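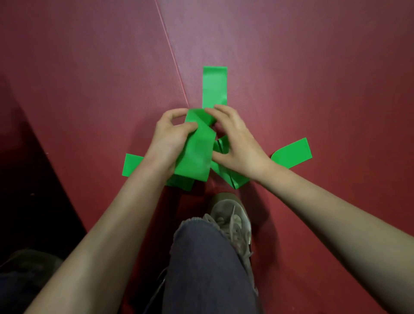

Green paper strips being folded on a red mat. Photo: Marin Perić

Paper stars fill up the Trelley hall, and there's still room on the mats
By Irena Ostrowski
01/03/2026

Bring socks you don't mind kneeling in. That was the advice at the door of the Trelley community hall, where the winter paper folding sessions are back and the floor was taken early.

No tables this year. They went to the school for the exam season, so everybody folds on the gym mats. Knees, elbows, paper strips all over the place.

The project is stars. Long strips, folded over each other and tucked, with the ends left sticking out as points. Every one of them goes on a string across the main street in Brastano before the end of January, when the lantern walk comes through. The target is 1,000 stars. As of closing time they had almost a third of that, in shoe boxes under the stage.

Jadwiga Czerwiński runs the sessions and learned the pattern from her aunt. Her version starts with a folded block in the middle and the strips worked out from there. Slower than the kind you see in craft books but it holds up in wind, she said.

"You have to keep hold of the center. People let go to look at it and then it opens up and they start over. I let them start over."

Green is the color this time. Last winter was white and you couldn't see them against the sky, several residents complained, and one wrote to this paper twice. The paper is offcuts from the Popescu print shop, trimmed to strips and dropped off by the bundle. Heavier than regular craft paper. Takes a crease well, but you need a thumbnail for it.

Guadalupe Ponce drove over from Zudarico with her two sons and was on her sixth star when we got to her. The first three "looked like salad," she said. The younger boy had given up on stars by then and was making a very long chain, which Czerwiński says will also be hung.

The hard part is the loop. One strip has to curl up and over before it gets tucked back under, and if you press it flat too soon the whole star sits crooked. There was a fair bit of muttering about the loop. Igor Bielecka, 74, had worked out a way of rolling it around a pencil first and by the end of the afternoon had a small line of people waiting to borrow the pencil.

Not everyone is sold on the floor. A few of the regulars asked for chairs and a board to lean on, and those will be there from the next session on. Anyone who'd rather fold at home can pick up a bundle at the hall office during opening hours, 10 strips to a bundle, with teh instruction sheet. Finished stars go back to the same office. Please don't glue them, glued ones can't be threaded.

Stringing starts once the boxes are full. The town crew needs 18 strings for the full length of the street, from the bakery to the bridge, and is asking for people who are okay on a ladder. Names to the office.

Sessions are free. Kids under 10 need an adult with them. Paper is provided, scissors aren't, so bring your own if you have a pair and put your name on it. 3 pairs were left behind last time and are stil at the front desk.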